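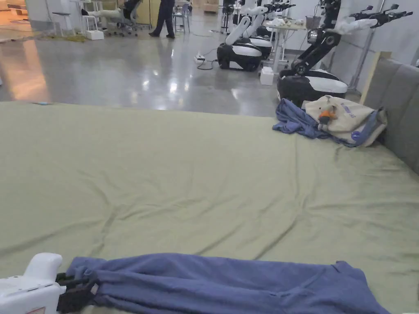
Running a Cloth-Folding Station at a Lab Open Day

Updated 8/30/23

These are the steps used for the cloth station at the Carkotness open day. They cover setup, the demonstration run, visitor turns and pack-up. The station uses a hand-held gripper, a low mattress with a fitted cover, and ordinary garments. It does not use a mobile robot. If mobile robots are in the same room, read the section on floor layout first.

What you need

One low mattress, placed directly on the floor
One plain cover in a single color, large enough to tuck under on all sides
Garments: trousers and long pieces work best for a first attempt
Two hand-held grippers, one in use and one charged as a spare
A laptop running Gito, version 3 or later
A storage card with space for the full day

Floor layout

Put the mattress in an area visitors can reach without crossing a cable. Tape down any power strip that has to stay on the floor. Park mobile robots with the arms clear of the walkway, and press the emergency stop on each one before the doors open. Leave the stops pressed until a staff member is ready to run that robot.

A polished floor will reflect the ceiling lights. Check the gripper camera view from a kneeling position on both sides of the mattress and work from the side with less glare. Mark that side with tape so that staff changing shifts start in the same place.

Preparing the surface

1. Pull the cover over the mattress and tuck in the near edge first.
2. Smooth it by hand from the center outward. Long wrinkles in the cover are acceptable. Raised folds near the working edge should be flattened, as the fingers can catch them along with the garment.
3. Choose a garment color that contrasts with the cover. Blue on green gives a clear outline. White on pale gray does not.
4. Lay the garment parallel to the near edge, within easy reach of a kneeling adult.

Checking the gripper

1. Open and close the fingers 10 times with nothing between them. Travel should be smooth and the fingers should meet along their full length.
2. Wipe the lens with a dry cloth.
3. Start Gito and confirm that the finger width reading follows the motion. If it lags, unplug the gripper, wait 5 seconds and reconnect.
4. Record a short test clip and play it back.

The demonstration fold

Run this yourself before handing the gripper to a visitor.

1. Start recording.
2. Bring the fingers in low from one end of the garment, almost flat to the cover.
3. Close on the end of the cloth. A small amount of bunching at the fingers is normal. If the cover lifts too, open, back off and approach again slightly higher.
4. Raise the end just enough to clear the layer beneath, then carry it across to the opposite end.
5. Lower before opening. Releasing in the air drops the cloth off line.
6. Flatten any loose flap by pressing with closed fingers and dragging outward.
7. Stop recording and label the clip.

Visitor turns

Allow up to 3000 frames per turn. Gito stops the recording at that limit if the value is entered under Session, Max Length. Give each visitor one practice grasp without recording. Children may use the gripper seated at the mattress edge, with an adult holding the cable.

Failed folds are kept. Label them "incomplete" and leave the garment as it lies until the clip has been saved. The Mondal import script sorts by label, so spelling has to match exactly, lower case, no trailing space.

Common faults

Fingers slide off the cloth: the approach is too high, or the finger pads are dusty. Wipe the pads with a damp cloth and let them dry.

Cover creeps toward the operator: retuck the far edge.

Tracking lost in mid-fold: the operator's sleeve is in front of the lens, or the gripper has been tipped toward a bright reflection. Discard the clip and restart.

Pack-up

Copy the card to the Kidholm drive before shutting down the laptop. Compare the file count with the session sheet. Store grippers with the fingers slightly open. Wash the cover if shoes have been on it. The next open day is in January, and the taped marks on the floor can stay in place until then.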